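Limillow Residents' Association
Minutes of the July meeting, community room

Present: Rory MacLeish (chair), Hye-jin Bang, Rafia Warraich, Samuele Marchetti, Lorne Sandhu (minutes)

Meeting opened 7:10 p.m. June minutes approved with one fix: the drain on Vudar Lane was reported as cleared. Rafia has walked past it twice and doubts this. Changed to "said to be cleared."

1. Parking permits
Rory read out the letter from Plavarcombe Parking, which claims that permits would free up 20 spaces on the lower streets. Samuele asked how that was worked out, as the letter does not say. Hye-jin noted that the same firm made the same claim for Jatoi Road, and people there still park on the grass. The fee would be $71 a year per car. Rafia asked what a second car would cost. The letter does not say that either.
Agreed: no support until we see the count and the full price list. Rory to write back.

2. Survey
The firm says residents are "broadly in favor." Hye-jin had the survey sheet with her. It went to 100 homes and does not give the number of replies. It also has no box for "no permits at all" -- only a choice of hours. Samuele did not think it could be called a survey. Lorne to ask for the replies.

3. Bus stop
The shelter has been promised again, for the fall. No drawing, no order number. Left on the list.

4. Community room
Samuele got a quote for repainting the walls. Rafia thought it high for 2 coats and wants another quote before anyone signs. Tabletops were raised again. Rory likes a pale, blocky pattern in white, cream and gray. Hye-jin is not convinced any pattern hides coffee rings. No decision.
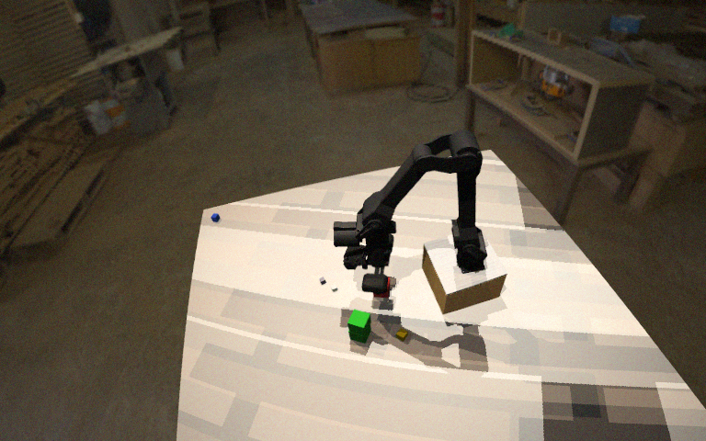
Item 4: pale patterned tabletop, computer rendering.

5. Other business
Lorne asked who has the spare key to the notice board. Rory believes he gave it to Samuele. Samuele does not believe this. Both to look at home.

Closed 8:25 p.m. Next meeting same room, same time.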